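ホワイトボードマーカーの保管向きと、白い布の上でのにじみ対策について

小物の仕分け作業用に、白い布を掛けた台を使っています。台に載せるのはホワイトボードマーカー(赤系と青)、小さな立方体、木の小箱、クロワッサンの玩具などです。マーカーは布の上に寝かせて置くことが多く、次の三点を確認したいと考えています。

一、横置きのまま数日置いた場合、筆記に影響は出るか。
二、布にインクが付いた場合、何で落とすのが適切か。
三、布のしわで軸が転がるのを抑える方法はあるか。

マーカーの一本はEXPO、布は綿とポリエステルの混紡で、洗濯表示では水洗い可です。過去にキャップの閉め忘れで青い染みを一か所作り、水では落ちませんでした。

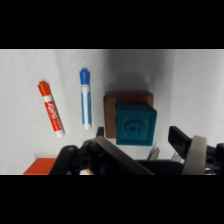

投稿者:Kasun Miah 投稿日:21/10/2018 閲覧数:3240

補足します。台は窓のない部屋にあり、直射日光は当たりません。布は二枚を交互に使用しています。専用の下敷きは、物の輪郭が見分けにくくなるため、できれば避けたいです。

Brynhildur Thoroddsen

順に回答します。

一について。ホワイトボード用のインクは顔料と剥離剤を溶剤に分散させたもので、縦置きでは成分が片側に寄りやすくなります。ペン先を上にして長く立てると、かすれの原因になります。横置きが標準で、数日なら問題ありません。キャップは音がするまで押し込んでください。

二について。水で落ちないのは、顔料を繊維に留めている樹脂が水に溶けないためです。消毒用エタノールを白い綿布に含ませ、染みの裏に別の布を当てて、外側から中心へ叩きます。こすると繊維の奥へ入ります。先に布の端で色落ちを試し、火気のない場所で換気しながら行ってください。

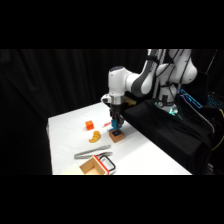

叩いた後は中性洗剤で下洗いし、通常の洗濯に回します。染みが残っている段階で乾燥機やアイロンを使うと定着します。私の手元では500 mlのエタノール一本で、小さな染みならほとんど処理できました。古い染みは薄くなるだけで、完全には消えない場合があります。

三について。布を四辺で引き、台の裏側でクリップ留めすれば、しわはかなり減ります。角は先に対角線方向へ引いてから留めます。丸軸のマーカーは、それでも台が傾いていれば転がります。水準器で台の水平を確認するのが先です。布が薄い場合は、下にフェルトを一枚敷くと滑りにくくなります。

Ebbe Magnusson

うちは布の洗濯をやめて、染みが出たら交換しています。Prerkbyの無地のシーツを裁って使用。端の処理はしていないので糸が出ます。転がり対策は特になし。マーカーは使わないとき箱に入れるだけです。

二について一点だけ。除光液は勧めません。アセテート混の布だと溶けます。素材表示を見てから判断してください。
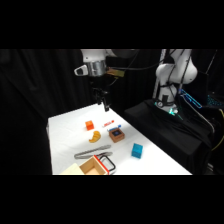
Lutfa Bandara:交換派に質問ですが、裁ったシーツの糸くずは小物に付きませんか。フェルト状の表面の物を置くと、私の環境ではかなり付着します。三つ折りで縫えば収まりますが、縁に段差ができるので、台の上面に縫い目が来ない寸法で裁つ必要がありました。

Ebbe Magnusson:付きます。気になるときは粘着ローラーで取っています。縁は台の下に垂らしているので、段差の問題は出ていません。

Kasun Miah:回答ありがとうございます。エタノールを布の端で試したところ、変色はありませんでした。染みの処理は次の洗濯の前に行います。クリップは手持ちの幅では天板の厚みに足りず、開口の大きいものを探しています。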